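Chapter 9
What the Machine Leaves Behind

Anyone who has sat through a vendor's presentation knows the promise. The dull part of the job goes to the machine, and the worker moves up to something better. This chapter asks you to hold that promise at arm's length long enough to see who does what, before and after.

Our main case is Corkano, a maker of small gear units with a staff of nearly 200. For years its assemblers sat at benches and set gears onto metal plates by hand. A practiced assembler could finish 97 units in a shift and talk with a neighbor the whole time. When management brought in the Pedesico assembly cell, the staff newsletter said that no jobs would be lost. That was true in the narrow sense. The payroll stayed the same length for a year. The jobs on it did not stay the same jobs.

Consider how little of the old job the cell was asked to take over. A gear has to be gripped, carried a short distance, and set in place on a plate. Managers called this "the assembly." The assemblers, when they were finally asked, called it the easy bit.
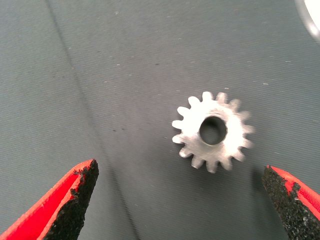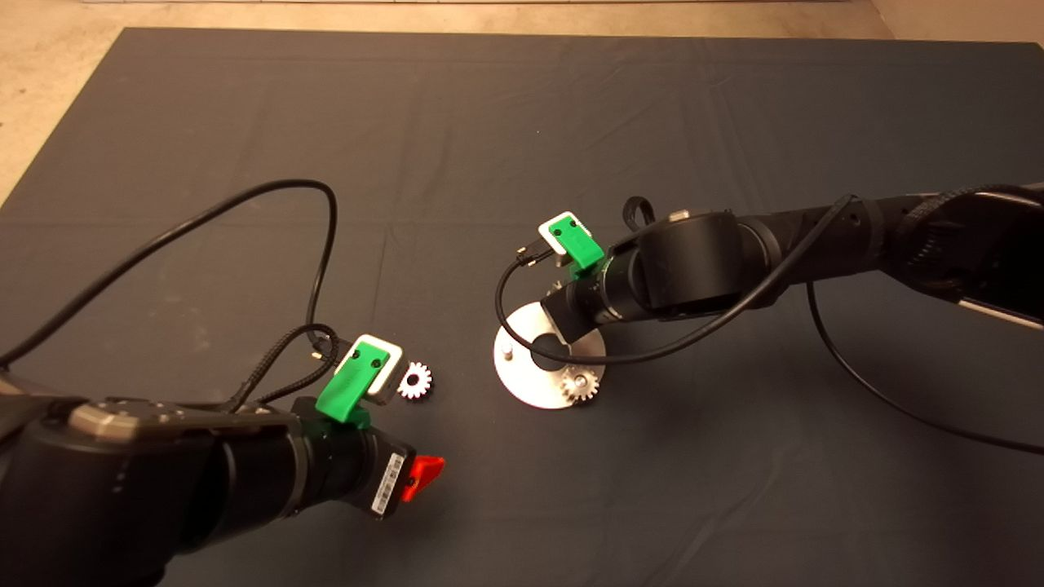

Page last changed: December

The hard bit was everything around it. Assemblers threw out gears with a burr on the teeth, often by feel. They noticed when a batch ran tight and walked over to the machine shop to complain. None of this appeared in the job description, so none of it appeared in the plan for the cell. Within a few months, returns from customers had gone up, and two former assemblers were moved back to inspect gears before they reached the arms. Their new title was "cell attendant." Their pay grade was one step lower, on the grounds that the skilled work was now automated.

You should be suspicious of that reasoning, and also of the opposite story, in which every machine is a trick played on labor. Some Corkano workers liked the change. Sore wrists got better. At Triantafyllou, a smaller firm we return to later in the chapter, the assemblers asked for a cell themselves and helped decide where it would stand.

We will also look at the Fundine survey, which put the same questions to 1000 workers before and after new equipment arrived. Its headline result is often quoted in sales material. The answers on pace, breaks, and who gets blamed for a stoppage are quoted much less.

Before you read on, write down a task you have done for pay. Then list the things you did during that task that your supervisor never saw. Keep the list, as you will need it for Section 9.2.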